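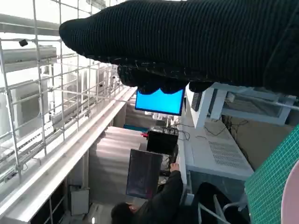 Trosberg, January

Wanted: 30 households to test a few claims about "healthy eating on a budget"

We keep reading that anyone can feed a family well on very little if they plan a bit. Maybe so. Most of the articles that say it are written by people with a chest freezer, a car and a free afternoon, and the sums at the bottom tend to leave out the olive oil. Bendel is a small food research office and we would like to see real receipts before we believe it.

For 12 weeks you would cook from one of two meal plans, or carry on as you are in the comparison group. You don't get to pick your group. Zuzana Brabec wrote the plans and expects one of them to flop, though she won't tell us which.

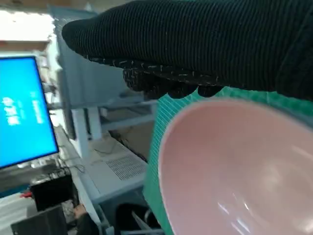

What we ask of you

Keep every food receipt, including the takeout ones. Especially the takeout ones. Write down what you threw away, and how long you spent in the kitchen on weeknights. There are 2 visits to our office, one at the start and one at the end, each lasting an hour.

You need to be over 18, live within the Purkness bus area and do most of the cooking at home. Households of any size can apply. Please don't apply if you sell supplements, run a coupon site or have already decided how this should come out.

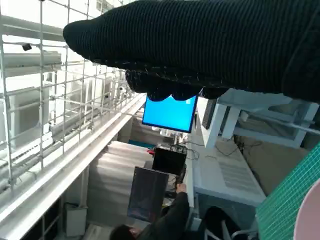 Bendel office, ground floor

What you get

$200 per household, paid in two halves. We don't promise you will lose weight, save money or start to enjoy lentils. Groceries are your own expense, and we know that's a lot to ask - if it puts you off, tell us, because that is useful too.

The Ďurica grocery chain offered to supply free produce and we said no. A budget study with free carrots in it would be hard to take seriously.
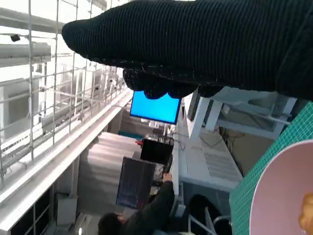 We also turned down their offer to print the results on shopping bags. You will get the results yourself, by mail, whether they are interesting or dull.

To apply, call the office before 4 p.m. and ask for Bohumila Danko, or leave a note at the front desk with your name, phone number and how many people you cook for. Applications close at the end of the month.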